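The Cable Drawer Gets Its Day

Every house on Gramby Street has one. It may be a kitchen drawer, a shoe box or a bag on a hook behind the door, and it holds cords for things the family still owns mixed in with cords for things that left years ago.

Fernelar, the repair shop at the corner of Hulme Avenue, takes in what comes out of those drawers. Last year people dropped off 2,964 cords and chargers. Of those, 783 went back out the door with someone who needed them. The rest were stripped for copper or sent to the county.

The shop's advice starts with a clear surface. A bed is a poor choice, as small plugs vanish into the blanket. A table is better, and wood is easier on connectors than tile. Put everything out at once, black cords on one side and white on the other. Color tells you nothing about what a cord does, but it cuts the pile in half and makes the knots easier to read.

Start with the worst tangle. Find a connector and work backward from it, loosening the loops as you go. Pulling on a loose end only tightens the middle — and it strains the wire just behind the plug, where most cords fail. 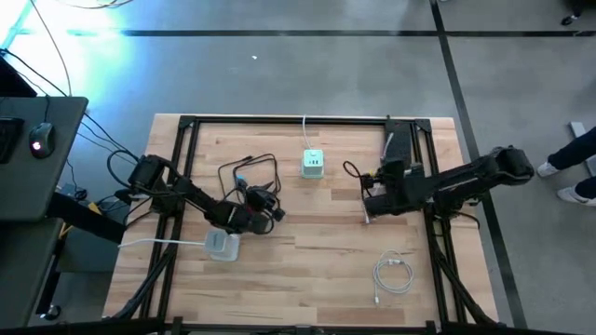 Black cables in a tangle, a coiled white charging cable and two cube-shaped power units on a butcher-block top.

Cube power strips and adapters get their own spot. They are bulky, and their cords wrap around everything else in a drawer. Check the casing for cracks and the sockets for scorch marks. Anything doubtful goes in the drop-off bag.

Once a cord is free, coil it in loose loops the width of your hand. Tight winding around the adapter looks tidy but bends the wire in the same place every time. Fernelar sells cloth ties made by Vallurier in packs of 100, though a strip of old T-shirt does the same job.

Label each coil before it goes back. Masking tape folded over the cord near the plug is enough, with the name of the device in pen. A cord that matches no device in the house can go.

The shop takes drop-offs on Thursday until 6 p.m. The bin is to the left of the counter, and batteries go in the smaller one beside it.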